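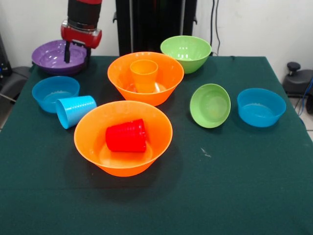
Mahnaz Farahani wanted to know, before she would sign off on any of this, whether the arm is supposed to learn tidying up or just learn our bad habits, and whether anybody outside the club could tell the difference from the files.

Fair question, and it's why this README got so much longer than the one we had in June! Short version: a bit of both. Long version below.

Stondora bowls and cups, README

What it is

Stondora is the Brillville robotics club's student project for this year. We drive a robot arm by hand (well, by teleop), it moves plastic bowls and cups over a green tablecloth, and we save everything it did. The set has 948 episodes right now. I wrote most of this page, so if something is confusing, blame me and not the first-years who did most of the driving.

We picked bowls and cups because they're cheap, they come in loud colors, and they're way harder than blocks. A block has flat sides. A cup on its side wants to roll, and a bowl gives you a thin rim to pinch and then swings around once you've got it. I was so sure we'd be done with grasping in the first month (ha).

What's in an episode

Each episode is one folder. Inside you get the video from the fixed cameras, the joint positions, the gripper opening, and a text file called task.txt with one sentence in it, like "put the red cup in the purple bowl." The sentence was written before the drive, so it tells you what the driver was trying to do. What they managed is in result.txt, and that one only ever says yes, no or partly.

Please read result.txt! Our friends over at Kincombe trained on the whole thing as if every run was a yes, and their arm got very good at setting a cup down next to a bowl.

How we name things

Bowls go by color. When there are two of the same color on the table we say front and back, or left and right, always from the camera side. Cups go by color too. "Blue cup" and "light blue cup" mean the same cup, we just had two people writing sentences and they never agreed on it. I kept both spellings in because a model should probably cope with that.

"In" means inside the bowl, any way up. A cup lying down in a bowl still counts as in. "On" means resting on top of something else, and those are the stacking runs, which were everybody's favorite to drive and nobody's favorite to label.

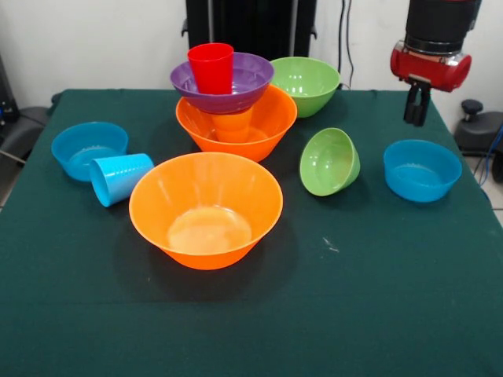

Stacking runs have their own folder, stack/, and I'd start there if you want the fun stuff. The driver was allowed to build whatever they liked as long as the sentence came first. A stack that stays up until the recording stops is a yes, even if it's crooked. If it falls after that, we don't care, go eat lunch.

Settings you'll want

The split is already made, in splits.txt. We held out 50 episodes for testing and picked them by hand so that every driver shows up at least once. Don't reshuffle if you want to compare your numbers with ours. Almost 40 of the early runs have the gripper opening saved backwards (my fault, I swapped a sign), and they're listed in flipped.txt with a little script, fix_grip.py, that turns them around. Run it once. If you run it twice they're backwards again and you'll write me an annoyed email, like Asadi did.

Back to Mahnaz's question

So, bad habits. Yes, they're in there. Most of us come down on a rim from straight above even when an angle would be easier, and two of us always close the gripper a beat too early. You can find drivers by their letter code in meta.txt and leave people out if you want. I tried it without my own runs and the results got slightly better, which hurt a little.

Known problems

Version 2 fixed the clock drift between cameras, but the first folder still has a few runs where the video starts late. Colors shift some between morning and evening runs. The light greens suffer the most.

Using it

Free for school and club projects, just mention Stondora somewhere. If you find a wrong label, send the episode number and what you think it should say, and I'll put it in the next version.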